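Compartment box
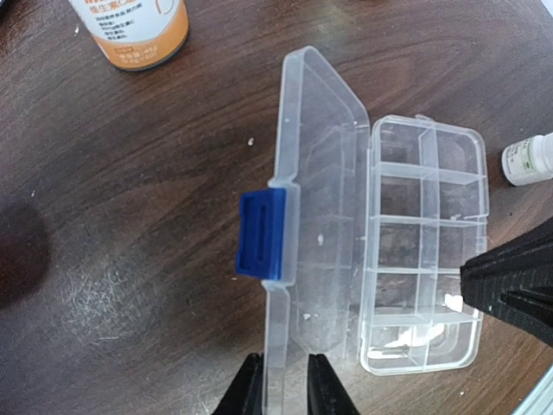

Vol. 2, p. 20

A compartment box is a shallow lidded case divided into small cells for keeping little items apart. It is used for beads, screws, fishing tackle, sewing notions and pills. Most are molded in clear or cloudy plastic, so the contents can be checked with the lid shut.

Construction. The usual box has a base tray and a lid joined along one long side by a hinge. A latch on the opposite side holds it closed. The latch may be a separate part in a different color, as on the translucent box shown, which has a dark blue one. Its tray has ten cells in two columns.

Dividers. Fixed dividers are molded with the tray and cannot be moved. Removable dividers slide into grooves in the walls, and small parts sometimes slip beneath them. Anca Filip, in her handbook Small Storage (Omcombe), recommends fixed dividers for seed beads.

Care. Boxes are washed by hand in warm water and left open to dry. The hinge is generally the first part to fail. Cracked lids are rarely repaired.

See also: Bead tray; Pill organizer; Tackle box.

L. Rinaldi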